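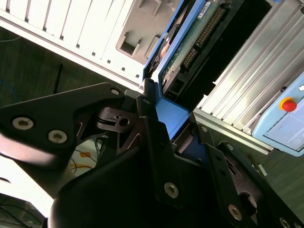 Archive desktop, data recovery and retirement — March

Picked up from the Wallemcombe store at 9:20. Old records machine from the Hurovthorpe site, last used for the water sampling database. Dorota Tomaszewski wants the raw tables out before the hardware goes to recycling. The exports we already hold stop partway through the series and the column headings don't match the later years.

Made a read-only copy of the disk first, then worked only from the copy. Copy finished before lunch, 2 read errors, both in unused space. Checksums match on the second pass. Stored under "Vávra" on the group share, same folder as the paper scans.

Database opens with the old Paltier reader, but only with the date setting switched to day-first. With month-first it loads without complaint and swaps every date where the day is 12 or lower. Check this before trusting any earlier export.
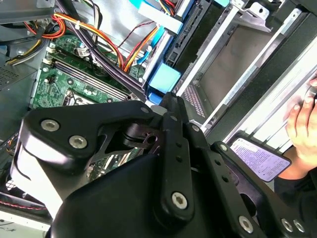

Archive desktop, case open.

Table contents: over 3,000 rows, 228 of them with no station code. Of those, 159 can be matched by bottle number against the paper sheets. The rest stay blank for now — I don't want codes guessed from the depth column, which was rounded differently by each crew.

Nitrate values carry two unit labels, mg/L and mg/L as N. Did not convert. Added a column holding the label as found, and left the original value alone. Conversion can be done later in one script, with the factor written down in it.

Comments field is cut at a fixed length. Several notes end in mid-word in the source table too, so the loss is older than this export.

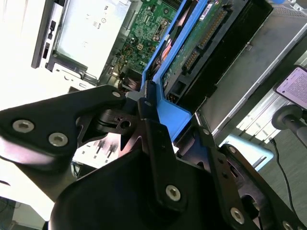 Can the old exports be deleted once the new tables are checked?
Keep them until the annual report figures have been rerun, then move them to cold storage with the date problem noted in the readme.

To do: scan the remaining bottle sheets, rerun the station match, ask Dorota which unit label the lab used after the method change. Disk copy stays read-only.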